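Chapter 13
World Models and Other Promises

Draft for class use, 2026-03-12

In this chapter:
What a world model stores, and what it throws away
Object identity across views
Stale beliefs and how to spot them
Reading a planner log
Project: the honest tabletop

13.1 The list in the computer

By now you have written a detector, a grasp generator and a motion planner, and you have probably wired them together and seen an arm pick something up. It's a good feeling. Enjoy it, and then ask what your program believed about the table while the arm was moving.

Most beginners can't answer. They can say what the detector put out and what the planner took in, but between the two there is usually a plain list of objects, written in an afternoon and never looked at again. Each entry has a name, a position, and perhaps a confidence score. The code that fills the list is dull, and so is the code that reads it. Together they decide nearly everything the robot will do.

We call this list the world model. The term is too grand for most of what gets sold under it. Several vendors now offer a "unified scene understanding layer," and when you open the package you find a dictionary of labels with a time stamp attached. There is nothing wrong with a dictionary. The trouble starts when the people using it forget that every entry is a claim, made at some moment, from some viewpoint, by software that had to say something.

Skemodier, the open toolkit we use for the exercises, is no better than the rest in this respect. Its default scene object will accept two entries in the same place without complaint. It will also keep an entry forever if you don't set an expiry. I have asked students why they left the expiry unset and the usual reply is that the demo worked.

13.2 One table, several opinions

A shared tabletop cell makes the problem easy to find. Two arms work over one surface, there are cameras at the wrists and cameras on fixed mounts, and each camera feeds its own copy of the detector. Fusion is then supposed to sort it out. Before you read what fusion can and can't do, spend a minute on the raw material.

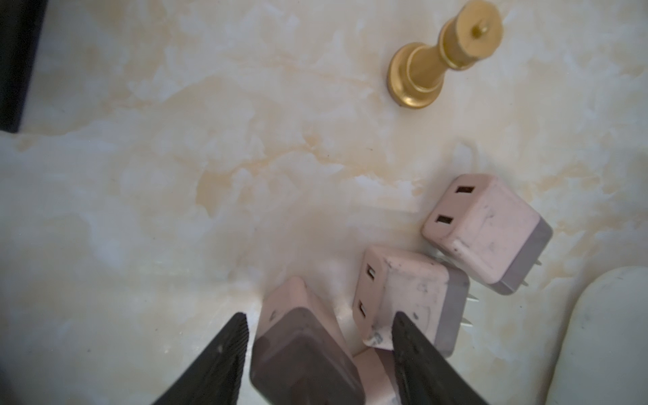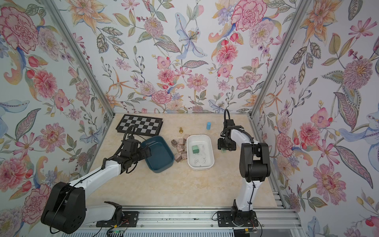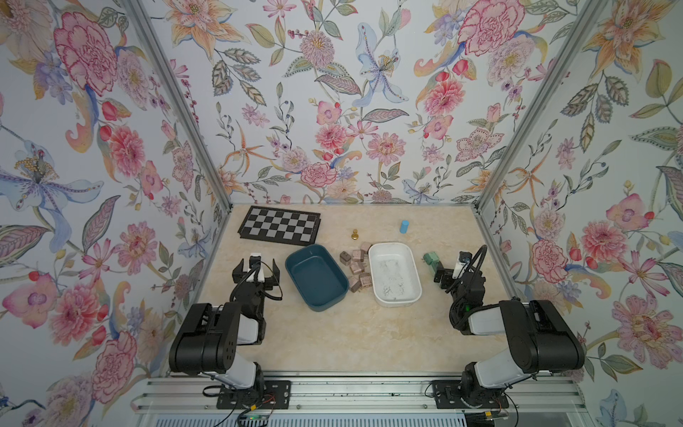 Fusion software has to answer a question that sounds too simple to need an algorithm: when two cameras report something, is it one thing or two? Standard practice is to project every detection into a common coordinate frame and merge those that fall close together. A label check is often added, so that a cup is never merged with a spoon. Now try that check on the pile between the two bins. In the fixed views a detector has little to go on but small, brownish, blocky shapes, and "cube" is a fair guess. The wrist view has pale pink plug adapters in it, with dark slots in their faces and metal prongs sticking out. If both detectors are reporting on the same pile, the label check will refuse to merge them, and the world model will hold cubes and adapters stacked in the same space. If the check is turned off, the merge goes through and one of the labels wins, often for no better reason than the order in which the messages came in.

Notice that neither detector has to be broken for this to happen. A label such as "cube" is a statement about what could be made out from over there. Your planner doesn't know that. It sees a cube, looks up the grasp for a cube, and may close its fingers across a pair of prongs.

The gold chess pieces raise a second question. The wrist view has a king on its side, and the fixed views have an upright pawn. A tracker looking for "gold chess piece" could report one piece that moved, or two pieces, or one piece given the wrong name by somebody's detector. We are not told the order of the pictures, so we can't settle it by telling a story about time. You shouldn't let your software tell one either – at least not without writing down that it guessed.

13.3 What fusion is good for

None of this means fusion is useless. With well-calibrated cameras and sensible clocks it reduces position error, and it fills in surfaces that a single view can't reach. Those are real gains and section 13.6 shows how to measure them.

Be wary of the larger claim, which is that more views lead to more truth. More views lead to more reports. If two cameras share the same detector, trained on the same data, they will often share its mistakes, and the fused confidence score will go up as they agree with each other. I regard a fused score above either of its inputs as a reason to go and look at the inputs.

Denise Pearce's lab notes on the Kettle planner contain the best small case I know. Her group logged 312 planning requests over one February and went back through them by hand. The fused model had reported high confidence in nearly all of them. The requests that failed were not bunched at the low end of the scores, where everybody had been watching. They were scattered all through. Her note in the margin reads, "Score tells us how sure the code is that the code is sure."

You may object that a better learned model would fix this. Perhaps it would. Lorraine Penrose, who reviewed an earlier version of this chapter, made that objection at length, and she pointed to Dakik, which keeps several competing explanations of a scene alive and weighs them as evidence comes in. I have used Dakik. It's careful work and I would choose it over a flat list. It also needs some 700 lines of settings before it behaves on a new cell, and most of those settings are a person's opinion about how often objects vanish, appear or get swapped. The guessing has been moved to a file where you can read it. That's progress of a modest kind.

13.4 Three habits to start now

The full methods come later in the chapter. Start these today, since they cost little and the exercises assume them.

Store the source. Every entry should carry the camera, the time and the detector version that produced it. An entry with no source should be treated as a rumor.

Keep rejected merges. When the fusion step decides that two reports are separate things, or the same thing, log the decision and the distance it was based on. Pinine, the log viewer on the course server, will display these if they exist. It can't invent them for you.

Let entries expire. Choose a lifetime for each class of object and defend the choice in a comment. "Default" is not a defense.

Warm-up problems

1. Take any two detections from your own cell that refer to one object. Write down every field on which they disagree. Which of those fields does your planner read?

2. Change the order in which camera messages reach your fusion step, leaving the messages themselves alone. Run the same plan again. Explain any difference in the result.

3. Find the merge threshold in your code. Who picked it, and from what data? If the answer is that it came with the toolkit, find out what sort of objects the toolkit's authors were testing on, and bring your findings to the lab session before starting section 13.5.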